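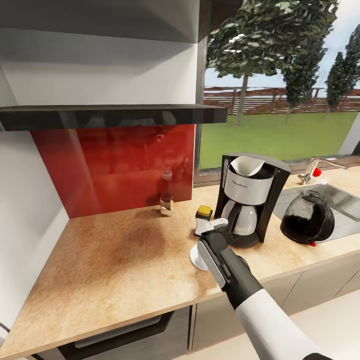 A kitchen counter with a coffee maker.

How to Put On and Change a Medicated Skin Patch

My father-in-law came home in March with a box of patches and a leaflet folded so many times it could have been a road map, and I spent the better part of an evening reading it to him out loud. I've helped a good many people with patches since then (I worked the counter at a small pharmacy for years), and the same few questions always come up, so I've written them all down in one place. Your own leaflet and your own pharmacist come first, of course, and if they tell you something different from me, go with them!

Before you start

Read the label and check how long each patch stays on. Some are changed every day, some twice a week, some once a week, and it's very easy to mix them up if there are two people in the house using them. Pick a time of day you'll remember. Mine was always 8 in the morning, right after the dog went out.

Taking off the old one

Find the old patch and peel it off before you even open the new one. I can't say this strongly enough, as wearing 2 at once by mistake can give you far too much medicine. Fold it in half with the sticky sides together. Some patches have special disposal rules, so look at the leaflet, and in any case keep used ones well away from children and pets.

Choosing a spot

Use only the places your leaflet lists, often the upper back, chest or upper arm. You want skin that is clean, dry, not too hairy and not sore or scraped. Skip lotion and powder there that day. Move to a different spot each time and jot it down; Arnel Ambrosio, an old coworker of mine, used to draw his customers a little outline of a person to mark up, and I still think that's the nicest way to do it.

Putting on the new one

Open the pouch with your fingers, or snip carefully along the very edge so you don't nick the patch. Don't cut the patch itself unless you've been told you can. Peel away half the liner, lay that half on the skin, then peel the rest as you smooth it down. Press firmly with your palm for 30 seconds, or however long your leaflet says, and go over the edges once more. Then wash your hands with soap and water, and keep them away from your eyes until you have.

If it falls off or you forget

Check the leaflet or ring the pharmacy, because the answer really does vary from one medicine to the next. Please don't double up to catch up.

Heat

Keep heating pads, hot tubs and long sunbathing away from the patch. Ordinary showers are usually fine. If you feel faint, very sleepy or short of breath, take the patch off and get medical help right away.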